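4. Setting up a two-deck mix (Esach controller + Derkwood software)

Do section 3 first. Drivers in, controller lit up, sound coming out of the master.

1. Open Derkwood. Settings > Audio. Pick Esach as the output, buffer at 265 samples. Crackling? Go up to the next step and try again.

2. Headphones in the front jack, cue knob halfway. Master all the way down for now.

3. Drag your folder onto the library panel. Let the analysis finish before you load anything. A folder of 200 tracks takes a while, go make coffee.

4. Load a track on deck A. Check the BPM by ear. Progressive stuff with long beatless intros gets read wrong a lot, so tap it in if it looks off.

CAUTION: Do not unplug the USB while analysis is runing. Library can corrupt, and then it's a full rebuild. 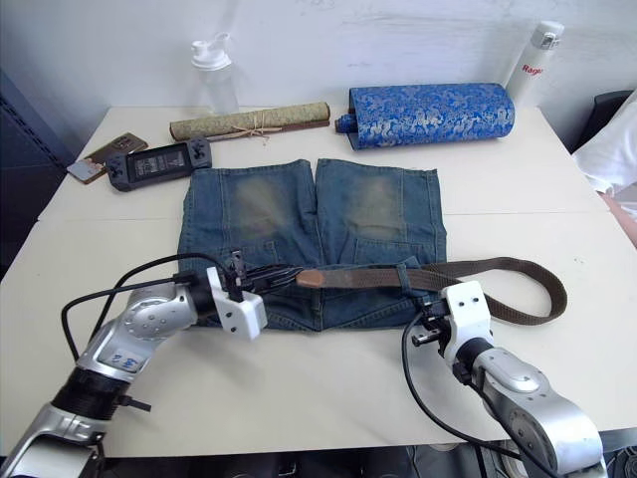

5. Load deck B. Set the tempo range to 8 percent on both decks, otherwise the faders won't match up.

6. Bring deck B to 98 BPM for the practice track (Celano, in the Demo folder). Deck A the same. Sync OFF for this part.

7. Cue B in the headphones, start it on the one, nudge with the jog wheel till the kicks line up. Drifting ahead = tempo down a hair.

8. Bass down on B. Fader up slow. Swap the basses at the phrase change, then take A out.

Note: the Didenko filter is on by default on both channels. Turn the knob to center or everything sounds thin and you'll go hunting for a cable fault.

Note: recording is in section 6. Set levels before you hit rec, peaks in the green, a touch of yellow is fine. Red is not fine even if it sounds ok in the booth.

Guide by Shadi Masri, corrections from Rostyslav Prokopenko. Last udpated 6/21/20.

We use cookies to remember your settings. Accept | Manage
Contact | Copyright Esach Audio | Back to top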